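Sorting It Out: does putting food away by type save any time?

Student project report, Home and Consumer Studies
By Hilde Van Leeuwen
July

I should say at the start that I did not believe the claim I was testing. Our course reader has a chapter on kitchen order, and it repeats something I have heard all my life from relatives: if you unpack your shopping into groups, fruit with fruit and vegetables with vegetables, you will find things faster, waste less and cook more. The chapter gives no source for any of this. Paula Ilie, who supervised the project, suggested I stop complaining and try it.

What I set out to do

The question was kept small on purpose. Does a person pick out a named item more quickly from a sorted layout than from a mixed one, when the number of items is low, as it is in a student room? I was not able to test waste or cooking habits, and I would be wary of any student report that said it had.

I don't have a kitchen table, and the shared worktop at Kikent is never free for longer than it takes to boil pasta. The bed was the largest flat surface I had. I covered it with a plastic sheet so that nothing would stain the quilt, and laid out the produce on top. Fruit went on the sheet, vegetables went on plates further back. The layout changed between rounds, so the fruit did not stay in fixed places.
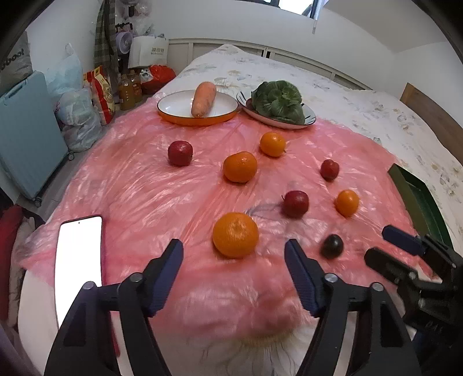
Fruit on the pink sheet, with the carrot and bok choy on their plates behind.

The method

Three people from my corridor took part. Each stood at the foot of the bed with their back turned, heard the name of an item, turned round and touched it. I timed them with a stopwatch. In the sorted rounds everything of one kind was kept together. In the mixed rounds it was spread out, and fruit and vegetables could share a plate. We did 70 rounds altogether, which took up most of an afternoon and all of everybody's patience.

I also asked each person afterwards which layout they thought had been quicker. I wrote their answers down before showing them any times.

Problems with the method

There were plenty. A bed is soft, and round fruit rolls when somebody leans on the mattress, so I had to keep resetting the layout. The sheet creases, and an orange will settle into a crease and stay there, which meant some spots were used more than others. Oranges and mandarins were a mistake as well. When I called out "orange", one person asked which of them I meant, and that round had to be thrown away. After that I said "any orange", which is an easier task than finding one particular thing and probably made those times look better than they should.

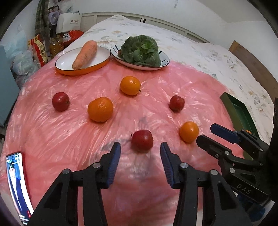

The larger difficulty is that a carrot is a carrot. It is long and the apples are round, and it does not need to be on its own plate for someone to spot it. I suspect that most of what people call a tidy layout is only a layout with few things in it. With a packed cupboard the result could be different, and I would like to see that tried by someone with a cupboard.

Results

The sorted rounds were faster for two people and slower for the third. The gap between the layouts was smaller than the gap between one person's good and bad rounds, and I can't separate it from my own slow thumb on the stopwatch. All three people said the sorted layout had been quicker, including the one for whom it was slower. To my mind this is the only interesting thing I found. People like the look of sorted food and assume that it helps them.

Paula thought I was being too hard on the idea, and pointed out that feeling organised might be worth something in itself. It might. The chapter, however, makes a claim about time, and on this evidence I would not repeat it.

What I would change

A hard table. One kind of citrus. More people, and somebody else holding the stopwatch who doesn't already have an opinion.

Recent student projects
Do Lanau storage tubs keep herbs fresh?
Shelf labels in the Joubert common room: a follow-up
Vendora shopping lists compared
Living on one shelf of the fridge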